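散歩道のロボットを買う前に
見積書の外にあるお金のこと

文 Pui-shan Lam

モットゲートの公園事務所が巡回ロボットの購入を考え始めたとき、最初に机の上に置かれたのは、ロボットのカタログでした。二番目に置かれたのが、散歩道の古い図面です。私はこの順番は逆のほうがよいと思います。このことを、事務所の人たちと春から話してきました。

対象になる道は、モットゲートからプロスサイドまで続くコンクリートの散歩道で、図面の上の長さは1556メートルです。車は入りません。職員は朝と夕方に歩いて、落ちた枝、舗装の割れ目、道にはみ出した草を記録しています。記録は手書きのカードで、月の終わりに表に入力します。ロボットに頼みたいのは、この歩いて見る仕事の一部です。枝を拾うことや草を切ることは、最初から予定に入っていません。

候補として名前が出たのは、バッシ社の「マークネス」という小型の機種です。事務所がもらった見積書は二通ありました。一通は購入、もう一通は月ごとの貸し出しです。どちらの紙にも本体、充電台、最初の講習の値段がきれいに並んでいました。けれども、私が三年前に倉庫の搬送機の導入を手伝ったとき、いちばん困ったのは、見積書に書いていない費用でした。屋外の道では、その種類の費用がもっと多くなります。
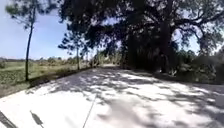 まず、場所を調べる費用があります。屋外でカメラを使う機械は、明るい所と暗い所の差が苦手なことがあります。木の葉の影が舗装に落ちると、影と穴の区別が難しくなります。メーカーの展示会場は照明が平らですから、そこで上手に動いたとしても、木の下で同じように動くという証明にはなりません。事務所は、試験走行を現地で行うことを購入の条件に入れました。この試験の費用をどちらが払うかについて、返事が来るまでに思ったより長い時間がかかりました。

私がお勧めしたのは、試験の時間帯を契約の前に紙に書くことです。朝の八時、正午、午後四時。同じ場所でも影の形が違います。曇りの日も入れてください、とお願いしました。担当の方は最初、天気は約束できないと心配していましたが、「晴れの日と曇りの日をそれぞれ含むこと」と書けば、日付を決めなくても大丈夫です。

次に、季節の問題です。試験が四月に終わると、夏の草の高さを知らないまま買うことになります。道の端の草は舗装のほうへ倒れてきますし、秋には落ち葉で道の境目が見えにくくなります。予算の年度に合わせて急ぐ気持ちはよくわかります。私も以前、年度末に間に合わせるために試験を短くして、あとで後悔しました。今回は、先に貸し出しで使い、そのあとで購入を判断する形を提案しました。貸し出しの期間は2年です。値段だけを比べると、購入より高くなります。事務所の会計の方には、この差額を「試験の費用」として別の行に書くようにお願いしました。別の行にあれば、次の年に担当者が替わっても、意味が伝わります。

部品のことも書いておきます。マークネスの見積書には、車輪の保守が「使用状況による」とだけ書いてありました。この一行を、時間の数字に直してもらいました。返ってきた答えは、走行300時間ごとの点検です。点検のときに機械を工場へ送るのか、技術者が来るのか、その間に代わりの機械は届くのか。質問は一つずつ、短い文で送りました。長い文で全部を聞くと、いちばん答えやすいところだけが返ってくることがあります（これは私の日本語の問題かもしれませんが、英語で送ったときも同じでした）。

送料は小さい金額に見えます。しかし屋外用の機械は重く、専用の箱が必要です。箱を置く場所も必要です。事務所の物置は草刈り機でいっぱいで、充電台の場所を作るために棚を一つ動かすことになりました。棚を動かすお金は、どの見積書にもありません。電気の工事も同じです。物置のコンセントは壁の高い所にあり、充電台の説明書は床に近い位置を求めています。

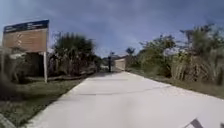 では、道のほうを直す費用はどうでしょうか。コンクリートには継ぎ目があります。人の足なら気にならない段差でも、小さい車輪には影響します。カタログでは、マークネスは20ミリの段差を越えられることになっています。事務所の職員は継ぎ目を一つずつ測り、結果を図面に書き込みました。測った値がこの数字より小さくても、斜めに越えるときや、砂がたまったときには条件が変わります。私は、カタログの数字を上限として読み、計画ではもっと低い値を使うように話しました。

道を直すお金は、ロボットの予算に入れるべきか、舗装の予算に入れるべきか。事務所の中でも意見が分かれました。所長は舗装の側だと言います。車椅子やベビーカーの人にも役に立つ工事だからです。私は所長に賛成ですが、時期の問題が残ります。舗装の工事が次の年度になるなら、ロボットはその前に走れません。貸し出しの開始日は、工事の終わりの日のあとに置いてください。この二つの日付が別々の書類にあると、誰も比べないまま契約が進んでしまいます。

通信の費用も調べました。木が多い所では、携帯電話の電波が弱くなる場合があります。映像をいつも送る契約にすると毎月の料金が高くなりますし、途切れたときに機械がどうするかも決めなければなりません。事務所は、巡回の記録を機械の中に保存して、物置に戻ってから移す方法を選びました。すぐに知らせてほしいのは、機械が止まったときだけです。この決定で、毎月の通信料はバッシ社の最初の提案よりかなり下がりました。

利用者への案内も忘れられやすい項目です。散歩の人は、機械が来たときに右へよけるのか左へよけるのか、知りたいと思います。案内の文を考えて、訳して、印刷して、貼る。小さい仕事が四つあります。犬を連れた方の質問に答える時間も、人件費です。モットゲートでは、最初の一か月は職員が機械と一緒に歩く計画にしました。つまり、この一か月は仕事が減りません。むしろ増えます。導入した日から時間が節約できると書いた計画書を、私は何度も見ましたが、最初の月の欄には増える時間を正直に書いたほうが、あとの説明が楽です。

保険については、私は専門家ではありません。ただ、事務所が今入っている保険の会社に電話で聞いたところ、自分で動く機械は別の相談になると言われたそうです。相談には機種の名前と重さと最高速度が必要でした。機種が決まってから電話をする人が多いと思いますが、候補の段階で聞いておくと、機種を選ぶときの材料になります。

最後に、やめるときの費用です。貸し出しの契約には、途中でやめる場合の料金が小さい字で書いてありました。返却の送料は借りる側の負担、撮影した記録の消去は「別途協議」です。散歩道の記録には歩いている人が写るかもしれません。消去の方法と、消去したことを示す書類は、借りる前に決めておく必要があります。事務所はこの部分の書き直しを求め、バッシ社からは新しい案が届いています。

予算表の今の版では、本体に関係する行より、そのまわりの行のほうが多くなりました。会計の方は表を印刷して、まだ金額が入っていない欄に黄色い印をつけました。私がこの原稿を書いている時点で、印が残っているのは電気工事と保険の欄です。電気工事の業者は、来週、物置を見に来ます。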